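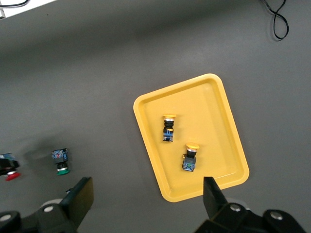

Garkholm Panel Shop
Minutes of the parts and kitting meeting, November

Present: Izzati Tuhumury (chair), Hakim Hartono, Attila Szilágyi, Ningsih Sopacua (minutes)
Apologies: Afiq Pelupessy

1. Previous minutes
Accepted. Item 5 (label printer) carried over.

2. Push-button switches, sorting by cap color
Yellow mushroom-cap switches go in the yellow tray. Green and red caps stay out of it and are kept on the gray bench surface to the left until their own trays arrive. Hakim has asked Sitompul for a price on green and red trays in the same size. Attila wanted one mixed tray with dividers. Not agreed; the yellow tray is too shallow for dividers to hold.

3. Contact blocks
All switches are to be kitted with the blue contact block already fitted. Ningsih reported 3 units from the last Herura delivery with a terminal screw missing. These are tagged and will go back with the next return. Terminal screws to be checked at the bench before a switch is released to wiring. Terminal markings must be readable; switches with rubbed markings go to Attila.

4. Handling
Switches may lie on their side in the tray. They are not to be stacked. Izzati noted scratches on caps from the old bins, which are now withdrawn.

5. Stock
Opening order is 200 switches, all colors together. Reorder point for yellow set at 40. Hakim asked for the same figure for red. Left at 24 until the Fakus cabinets are confirmed.

6. Drawing references
The parts list for the Fakus cabinets still shows a flat cap in place of the mushroom cap. Afiq to correct and reissue.

Actions
Hakim: tray price from Sitompul
Ningsih: return note to Herura
Afiq: revised parts list
Attila: inspect switches with rubbed markings

Meeting closed 3:40 p.m. Next meeting after the Fakus confirmation is received.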